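Zorholm Self Storage Tenants Forum
Board: Policies and Notices
Thread: Change to the lock requirement at the Dehghan building

Posted by zorholm_office
Tenants of the Dehghan building are advised that the lock requirement in Section 6 of the rental agreement will change in October. Each unit must be secured by one lock, supplied by the tenant, with a hardened shackle. Combination locks will no longer be accepted on exterior units. Interior units are not affected by the second part of this notice. Tenants who do not hold a suitable lock may purchase one at the front office during staffed hours. Questions may be posted in this thread and will be answered by the office.

Posted by unit171
Thank you for the notice. I would like the office to clarify what evidence of hardening will be accepted. Many locks carry no marking at all, and the packaging is usually thrown away on the first day. If the decision is left to whoever is on duty, two tenants with the same lock may receive two different answers.

Posted by zorholm_office
Re: unit171
A marking on the shackle or a purchase receipt will be accepted. Where neither exists, the site manager will make the decision and record it on the tenant's account, so that the question does not have to be raised again.

Posted by L. Loureiro
I write as a tenant of long standing and as a former member of the building's access working group. I do not support the restriction on combination locks. Several tenants in the exterior row share a unit among family members or within a small business. A combination can be passed on by telephone. A key must be copied, and every copy is one more item to lose. The working group considered this same proposal when the Poduvix gate system was installed and decided to leave the matter to the tenant.

The shackle requirement is another matter, and I have no objection to it.

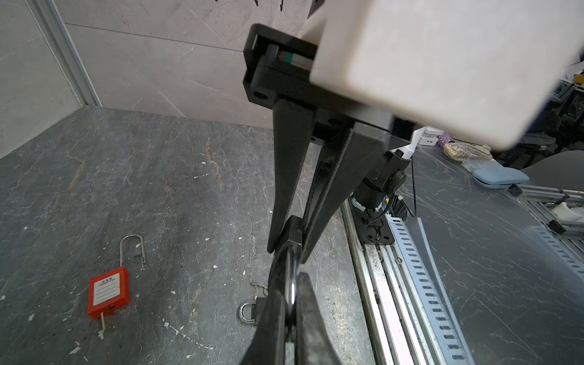
My concern there is limited to clearance. The hasps on the older doors are narrow, and a thicker shackle will not pass through all of them. Before the requirement takes effect, I ask that the office measure the hasps in the exterior row and publish the largest shackle diameter that will fit. It would be unreasonable to require a purchase and then reject the item at the door.

Lourenço Loureiro

Posted by coldrow_tenant
Re: L. Loureiro
With respect, I disagree on the combination locks. The cheaper ones can be opened by feel, and the exterior row is the part of the property that is least visible from the office at night. A family that shares a unit can have three keys cut at very little cost. I would add that the working group's decision predates the new access hours, which now run until 11 p.m.

Posted by L. Loureiro
Re: coldrow_tenant
The point about access hours is fair. I would still prefer a minimum standard for combination locks to a complete ban. Well-made models exist, and tenants who paid for them should be permitted to keep them.

Posted by takilix_user
May I ask whether the Takilix disc locks sold at the office last year meet the new requirement? I purchased 6 of them for our company's units and would not wish to replace them.

Posted by zorholm_office
Re: takilix_user
Yes. All keyed locks sold at the front office remain acceptable, including the disc models.

Re: L. Loureiro
The hasps in the exterior row will be measured and the result added to the first post. The request for a standard covering combination locks has been forwarded to the site manager. The notice stands as written until a reply is received.

Posted by unit55
Does the office intend to cut off locks that do not comply? The notice does not say, and the agreement mentions removal only in connection with unpaid rent.

Posted by zorholm_office
Re: unit55
No lock will be removed under this notice. Tenants will receive a written reminder and 55 days in which to replace the lock.

Posted by unit55
Thank you. Please add that sentence to the first post as well.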